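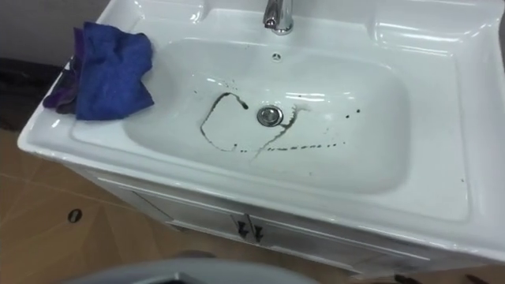 1/ Hard water in an old apartment: what I learned in 2 years
March 6, 2020

2/ I moved to Hidthorpe in September, the year before last. The rent was good and the rooms were quiet. After one month my kettle was white inside like an egg, and my hair felt like straw.

3/ In the town where I grew up the water is very soft, so I did not know the word "limescale." I thought the kettle was broken and I bought a second one. It became white also.

4/ First thing I tried was vinegar. It works well for a kettle. Fill it half with vinegar and half with water, boil, wait one hour, rinse three times. The smell stays in the kitchen until evening.

5/ Please do not put vinegar on natural stone. My neighbor has a marble shelf in the bathroom and now it has a dull spot in the shape of the bottle.

6/ For a faucet I use citric acid powder. One spoon in a cup of warm water, make a cloth wet with it, wrap it and leave it for 20 minutes. Then rinse very well. Chrome does not like to stay in acid all night.

7/ Second thing: the filter jug from Kudo. Tea tastes much better and there is no skin on top. But the cartridge must be changed every month, and I forgot it many times. An old cartridge is worse than no cartridge, in my opinion.

8/ Then I asked for the price of a real softener. Malline wanted 1,993 for the machine with installation. The shop in Juvwood offered a small one for almost 400, but I must install it by myself and the landlord must agree by letter.

9/ The landlord did not agree. He said the pipes are older than him and he prefers that they sleep.

10/ So now I have a shower filter, the jug, and a bag of citric acid. My hair is a little better. I can't say if it is the filter or the new shampoo, I changed both in the same week.

11/ If you rent in a hard water area, ask the water company for the hardness number before you buy anything. Mine is above 300 and they told me by phone, free of charge.

12/ Next I want to try the washing machine with less detergent and more softening powder. Will write here when I have a result.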